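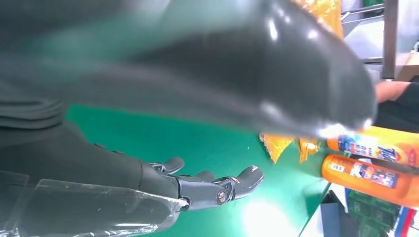

What has the money gone on so far?

Most of it has gone on the tabletops and the lighting in the sorting room, with a smaller part spent on shelves and crates, and there is £600 still in hand for the spring.

Progress report to the Mornora Fund
Fladik Household Reuse Room
November 30, 2018

Dear Perla Villalobos,

Thank you again for your patience over the summer, when I kept promising you a proper report and then sending a couple of lines and an apology. Now that the room is in daily use I can finally tell you something worth reading, and I'm afraid I shall go on a bit, so do put the kettle on first!

You'll remember the room as it was when you visited: the old trestles with their splintered edges, one strip light that buzzed, and a carpet that held on to every drop of washing-up liquid anybody had ever spilt. The carpet went first. We then had the walls painted (two coats, and they really needed a third by the window) and had the new lights put up. Only after all that did we turn to the tables, which were the main part of our application and the thing I was most looking forward to.

We chose a bright green, smooth top, and I'll admit there was a good deal of discussion over it. Isauro Trujillo wanted grey. I wanted green, as so many of the things people give us are black, white or steel, and I was tired of losing saucepan lids and dark little knobs against a brown table. Green it was, and even Isauro has come round, more or less. The surface wipes down with a damp cloth, and small crumbs and specks show up well enough that we go over it again before the next box is opened.

The one thing I'd do differently is the lamps. The tops have a bit of a sheen, and where a strong light falls straight on to them you get a white patch of glare that is tiring if you're sitting opposite. We've turned two of the lamps towards the wall, which helps in the afternoons. I have asked Briggs, who did the wiring, to price up some frosted covers, and I'd like to pay for those from what is left if you are happy with that.

As for the work itself, the routine has settled down nicely. Boxes come in by the side door, everything is unwrapped and looked over at the table, anything chipped or cracked goes into the crate underneath, and the rest is washed, dried and shelved. Sessions were planned for 8 people and we soon found that was too many elbows, so we now work in groups of five and run an extra morning. It's calmer, and people get to talk to each other, which I think matters as much as the saucepans.

The shelving from Gemier came 20 centimetres too deep for the alcove and had to go back. They were very decent and swapped it without charge, though it did lose us most of a month, and the lower shelves are still waiting for their brackets.

Between now and January we hope to finish those shelves, sort out the lamp covers and write up a simple sheet for new helpers. I'll send the receipts separately, once I've found the one for the paint. Please do come and see the room again whenever you're passing, mornings being the best time to find us all there.

With warmest thanks from everyone at Fladik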